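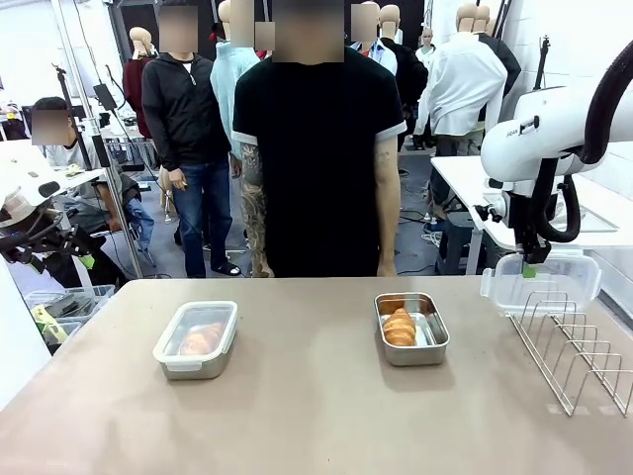 Lunch packing task, right arm holding a container lid by its green tab.

Notes for the talk: our visit to the Detix open day

Thanks for having me. I work in the kitchens at Lisow, on the packing side, and in June I went to see a two-armed robot handle food. I'll keep to what matters for us.

Detix ran the demonstration 3 times in the afternoon. Each session was 40 minutes with time for questions. I stayed for two of them. The job was a dull one, and I was glad of that, as it's the same job our morning shift does: croissants, metal trays, plastic lids.

(Pause. Ask who has worked a packing shift.)

Next, the view from the gripper. There are two fingers with green pads faced in dark foam. I asked whether foam like that could be cleaned to our standard. They said the pads come off and can be swapped. I have asked for that in writing.

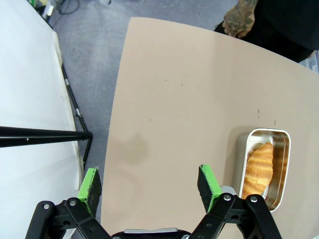
What we would need

Our Cherkaoui line packs 50 trays before the first van leaves at 7. The robot is slower than our people at present and Detix said so plainly. They want a trial on one bench, overnight, with no van waiting.

(Go to the last slide.) 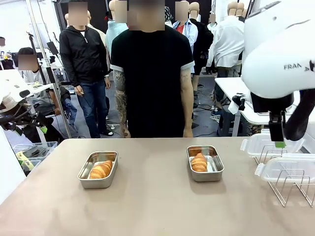
Bench space is my main worry. At Stinavura we have narrow worktops and the racks are already full by early morning. The demonstration had two trays side by side with the containers off to the right on wire racks, and an arm coming in from each end. We could copy that layout on the long bench, but not on the short ones. I would start by measuring the long bench and the gap behind it.

Questions. If asked about price, say we have no quote yet.

Lisow Kitchens, packing section. Contact the site office for copies.
Last updated: June
Back to top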